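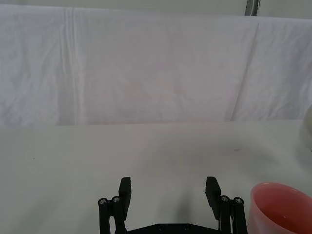

Subject: Re: [wesari-users] pour primitive: tilt trigger and gripper timeout

On the January release, Corinne Lyons wrote:

> We see the tilt phase start early on some runs. The planner reports
> POSE_REACHED, the bottle arm begins rotating, and the mouth is still
> moving in the horizontal plane. Settling takes 299 ms in our logs.
> Is the trigger meant to fire on commanded or measured pose?
>
> Second question. The idle arm sits open beside the cup during the
> pour and the collision checker keeps it as a moving body. Planning
> time goes up a lot. Can it be frozen?
>
> Corinne

Corinne,

Commanded pose. It should be measured, and the fix is on the branch pour-settle. The old code compared the last trajectory point with the target and never looked at the joint encoders, so the result was true the moment the trajectory buffer drained. The new check reads forward kinematics from the measured joints and requires 23 consecutive control cycles inside tolerance before it releases the tilt phase. Tolerance is 3 mm in the plane of the table. Height is checked separately and is looser.

If you have set settle_mode: none in your task file the branch changes nothing for you. Remove that line first. Astico configs generated before the rename have it under motion/ instead of pour/, and the loader still accepts both without a warning.

Regarding the idle arm: yes, but only with both controllers in the same process. Call freeze_group("left") after the approach and before plan_pour(). The checker then bakes the arm into the static scene and skips the pairwise tests. On our bench the planning call went from almost 299 ms to 174 ms with the same seed. Call thaw_group() before you send the arm anything. A frozen group accepts a trajectory and then plans through stale geometry, and I consider that a bug. Ticket is open.
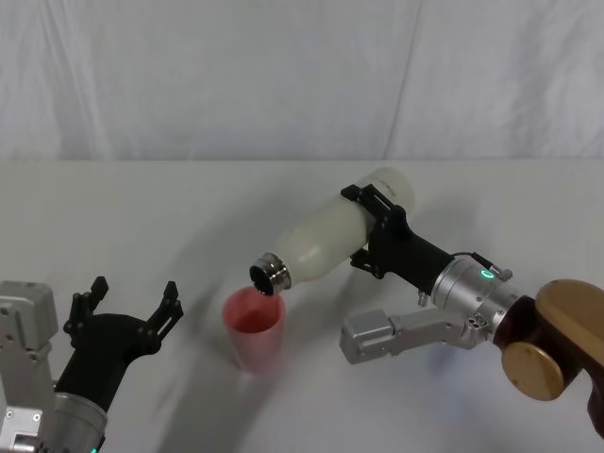 The remaining error is in perception. The rim estimator fits an ellipse to depth points, and a translucent cup returns few of them at the near wall. The fit is pulled toward the far rim and the pour target moves with it. Three things to try, cheapest first:

1. Set rim_source: color. It segments on hue and intersects the rim with a plane at the known cup height. It needs a plain background.
2. Use the wrist camera for the rim and the head camera for the bottle mouth. The extrinsics have to be fresh for this to be worth doing.
3. Raise min_inliers until the estimator refuses the bad fits, and retry from a second viewpoint.

I run 1 and 2 together. Option 3 works but costs a motion per retry.

The bottle model also matters more than I expected. The tilt axis is taken from the grasp frame, so a grasp that has slipped along the body puts the mouth on a wider arc than planned. Darnell Alcantara has a patch which re-estimates the mouth position at each 10 percent of the tilt. It is not merged — the replanning call blocks the controller thread.

Please send a log with the branch applied, and include joint_states at full rate. The decimated topic hides the settling.

--
wesari-users mailing list
Archive and settings: see the Braridby list page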